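Ticket 392: Washer stops mid-cycle with drain code, Pluvness front loader
Status: Closed
Product: Pluvness front-load washer, connected to Elta home hub
Opened by: Lauri Manninen
Handled by: Tremanix appliance support

Customer report

The washer stops before the final spin on the Delicates program. The display shows the drain code and the door stays locked. Normal and Heavy programs finish most of the time. The Elta app sends a "cycle complete" message even when the cycle has not completed, so I often find out an hour later that there is a tub full of water.

This started after the washer was moved from the basement to the closet off the kitchen. The drain hose now goes into a standpipe and no longer into the utility sink. I have already done the following:

Cleaned the pump filter. Found lint and one hair tie.
Ran an empty hot cycle. No code.
Unplugged the machine for ten minutes. Code came back on the next Delicates load.
Reset the Elta hub. No change.

Reply from support

Thank you for the details. Please send the firmware version (Settings, then About), the height of the standpipe measured from the floor, and how far the hose goes down into the pipe. Also let us know what is normally in the load when it fails. Weight and fabric both matter on Delicates, as that program uses a slow drain and checks the water level more often than the others.

Customer reply

Firmware is 6.13. The standpipe opening is 39 inches from the floor. The hose goes down about a foot, with tape around the top to stop it from rattling.

Loads that fail are mostly knits. The pink sweater is typical of what I run on Delicates.
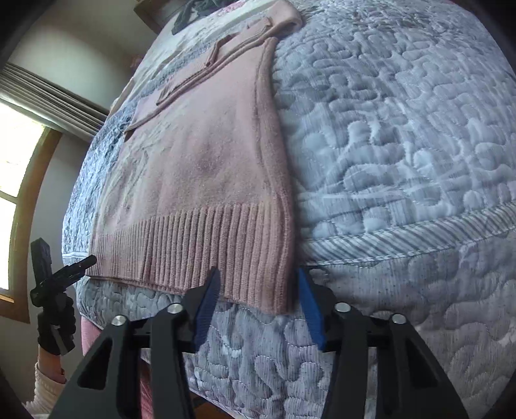
Sweater from the Delicates load, laid flat on the bed.

Loads of shirts on the same program have failed twice. Towels on Normal have not failed since the move.

Reply from support

Two things to change before we look at parts.

First, remove the tape from the standpipe. The pipe needs an air gap around the hose. When it is sealed, the water can siphon or back up, and the level sensor gets readings that the slow drain cannot explain. Use the plastic hose guide that came with the machine, or a loose zip tie to the supply line.

Second, pull the hose up so that only 6 inches are inside the pipe.

After that, run Drain and Spin with the drum empty, then a Delicates load with three or four items. Write down the time left on the display if it stops.

Customer reply

Tape removed, hose raised and held with a zip tie. Drain and Spin finished normally. The Delicates load stopped again with 13 minutes left. The difference is that the water was almost all gone this time – maybe a cup left in the bottom of the drum. Before, it was up to the door glass.

The app still said the cycle was complete.

Reply from support

That is progress. The hose was part of the problem. The remaining stop looks like a balance fault that is being reported under the drain code, a known issue in 6.13. A few heavy knits take up water and gather on one side of the drum, the machine tries to spread them out, and after several tries it gives up.
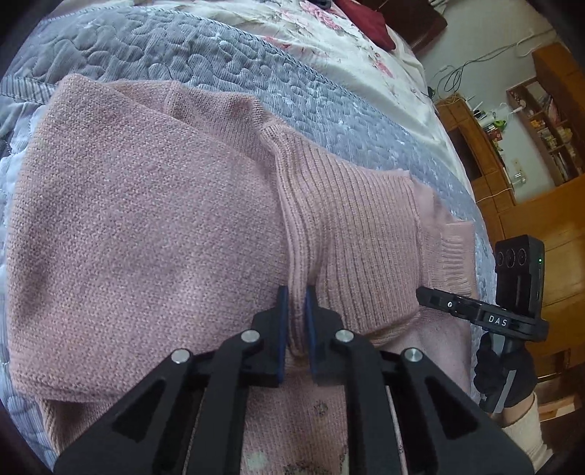 Please check that the washer is level in its new spot. Put a level on the top, front to back and then side to side. Adjust the front feet first and tighten the lock nuts against the cabinet afterward. Push down on opposite corners. It should not rock.

Then update to 6.14. The machine has to be idle with the door open for the update to start. Leave it alone until the display goes back to the program list. This version has a separate code for balance faults and sends the real end state to the hub.

Customer reply

The left front foot was not touching the floor. The closet floor slopes toward the door. I turned the foot down until the machine stopped rocking and locked the nut. The right one was already loose, so I locked that too.

The update failed the first time at the download step. The washer was on the guest network, which goes through an old Cuervo extender. I moved it to the main network and the update went through.

Ran three Delicates loads since then, two of them knits. All finished. One of them paused to rebalance and then carried on by itself. The app message came at the right time on all three.

One question: is the spin speed on Delicates fixed? The heavier things come out wetter than I would like.

Reply from support

The default is 300 rpm. On 6.14 you can raise it one step from the Options button before you press Start. It goes back to the default after each load. Check the care label first.

Closing note

Resolved May 24, 2026. Cause: sealed standpipe, uneven feet, wrong fault code in 6.13. No parts replaced. Hose guide sent to customer at no charge. Reopen this ticket if the drain code comes back on 6.14.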